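Word list for the Tristberg recipe and household cards, v3. Typed up from the old index cards, plus whatever people sent in since. November 13, 2021

## whats in it

- `cards.csv` – one row per card, 3830 rows
- `spelling.csv` – old spelling, new spelling, who decided
- `skipped.txt` – 41 cards too faded to type, shelf mark only

UTF-8, comma separated, quotes round anything with a comma in it. Open it in a spreadsheet and the Ķēniņš cards may come up as garbage. Pick UTF-8 on import, then fine.

## columns

`id`, `box`, `title`, `body`, `lang`, `hand`, `note`

`hand` is whose handwriting, A to F. E is a guess in most of the Pludari box. `lang` is blank if the card mixes languages – plenty do.

## known problems

- Brullis box typed twice by mistake, first 200 cards. Duplicates are gone but the ids have a hole in them. Don't renumber please
- ids from 3000 up are the sent-in ones, not checked agianst paper
- "cup" means whatever cup was in the house. No conversions made
- oven temps left as written, incl. "hot" and "hotter"
- drinks and soups share a tag, still need splitting 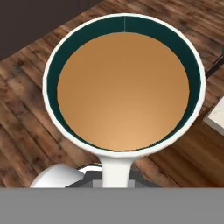
**Caoimhe Egan**
*Typing, cleanup, maintainer*

## fixes

Send the id and the corrected line, thats enough. Whole new cards go in `incoming/`, one text file each. No scans in the repo, it got huge last time.

Milky coffee is filed under drinks, not breakfast. Same with barley coffee.

## use

Free to reuse, credit the Tristberg cards. Family names in `note` should stay out of anything you print.

## todo

- split the soup tag
- second look at hand E
- Pludari jam cards, bottom half of the box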